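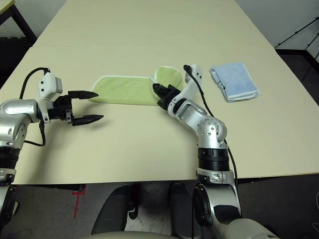
The green towel, Linen Room, Prumano House

NOTICE TO RESIDENTS AND STAFF CONCERNING ONE TOWEL

Prumano House, Office of the Resident Manager
August

It has been brought to the attention of this office that a hand towel, light green with a narrow white border, was found on the long table in the Linen Room at the close of the morning shift. The towel does not belong to the House. All House towels are white and carry a laundry number in the corner. Residents are asked to examine their shelves and to claim the item at the front desk before the end of the month.

Ntombi Sibiya
Resident Manager

SECOND NOTICE

The office thanks the residents who responded to the first notice. Four claims have been received for the green towel. As there is only one towel, the office is unable to satisfy all of them, and each claimant is requested to submit a short written statement describing the towel and the circumstances in which it was last used.

Statements should be limited to 200 words. The statement submitted from Room 206 exceeded 2,000 words and has been returned for shortening.

Pending a decision, the towel will remain in the Linen Room. It is not to be used for drying dishes, hands, or the dog from Room 11.

Ntombi Sibiya
Resident Manager

THIRD NOTICE

The statements have been read. The office makes the following observations.

The claimant from Room 9 described a blue towel. When this was pointed out, he replied that he would be willing to accept a green one. His claim is denied.

The claimant from Room 14 states that the towel was purchased at the Prandis department store in the year the store closed, as part of a set of six, and that the other five were lost in the move to this House. She could not produce a receipt. The office does not consider this unusual.

The claimant from Room 31 withdrew after speaking with the claimant from Room 14 at supper.

The claimant from Room 206, Mr. Baxter, has shortened his statement to one sentence. It reads: "My wife folded it in thirds and I never learned how." The office has placed this sentence in the file together with the original, which it had kept a copy of and has now read in full.

Both remaining claimants are invited to the Linen Room at four in the afternoon. Each will be asked to fold the towel. No other residents need attend.

Ntombi Sibiya
Resident Manager

RECORD OF THE MEETING IN THE LINEN ROOM

Present: the Resident Manager, Mrs. Cestus of Room 14, Mr. Baxter of Room 206, and a number of other residents who had been told they need not attend.

The towel was laid out on the table. Mrs. Cestus folded it in half, and in half again, and pressed the edges flat with the side of her hand. She said that this was how it had been done in her mother's house and that she saw no reason to change it.

Mr. Baxter was asked to proceed. He brought one end over to the middle, where it slid. He tried again from the other end. He then stood for some time with a corner in his hand, and the Resident Manager did not ask him to hurry.

Mrs. Cestus came around the table. She took hold of the border on her side and told him to hold his own side still. She turned the towel over in thirds, slowly, and opened it out again, and had him do it after her. The second attempt was crooked. The third was accepted by those present.

Mrs. Cestus then informed the Resident Manager that, on reflection, hers had been a darker green. The Resident Manager asked whether she wished this entered in the record. She said that she did.

The meeting closed at a quarter to five. The towel was signed out to Room 206.

FOURTH AND FINAL NOTICE

The matter of the green towel is closed. The office asks that residents mark their belongings with the fabric pens available at the front desk.

The Linen Room table will be available to residents each afternoon at four for the folding of personal laundry. Mrs. Cestus has agreed to be present. Mr. Baxter has asked that fitted sheets be included.

Ntombi Sibiya
Resident Manager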